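Print this page | E-mail to a friend

Search the archive Enter keywords Go

Leave the Winter Coat Out a Little Longer

Every June my neighbors in Dullusero do the same thing. The first warm morning comes, and all the winter coats go into plastic bags with the air pushed out, flat like a letter. I did this too for many years. Now I think it is a mistake, and I want to defend the slow way.

A puffer jacket is mostly air. You pay for the air, in a sense. My last one cost 740 at the Brividari shop, which for me is a serious sum, and after one summer in a tight bag it came out thin and sad along the shoulders. The down had made small hard balls near the seams. I beat it with my hands for an evening and it never became again what it was.

My mother had a coat from 1969 and she kept it in a cotton pillowcase, on top of the wardrobe, with nothing above it. Before this she would lay it on a flat place and look at it – the cuffs, the pockets, the hem – and only then fold the sleeves. It took perhaps a quarter of an hour. As a child I found it very boring.

People tell me they have no space. I understand this, my own apartment is small. But a jacket folded loosely needs only one shelf, and most of us have a shelf full of things we like much less. A bed or a table is enough for the folding, and a light color deserves the good light of a window, where you can find the marks before they become old. 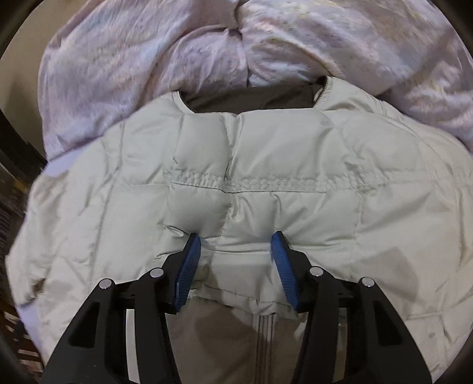
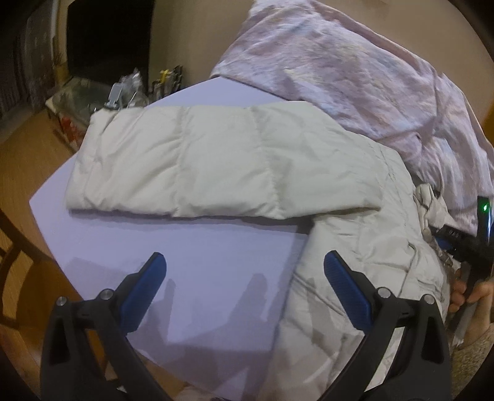

A pale quilted jacket, laid flat.

Related items
Moths, Cedar and Other Beliefs
What I Keep on the Top Shelf
The Lumenta Drying Rack After One Year
Against the Vacuum Bag: Readers Reply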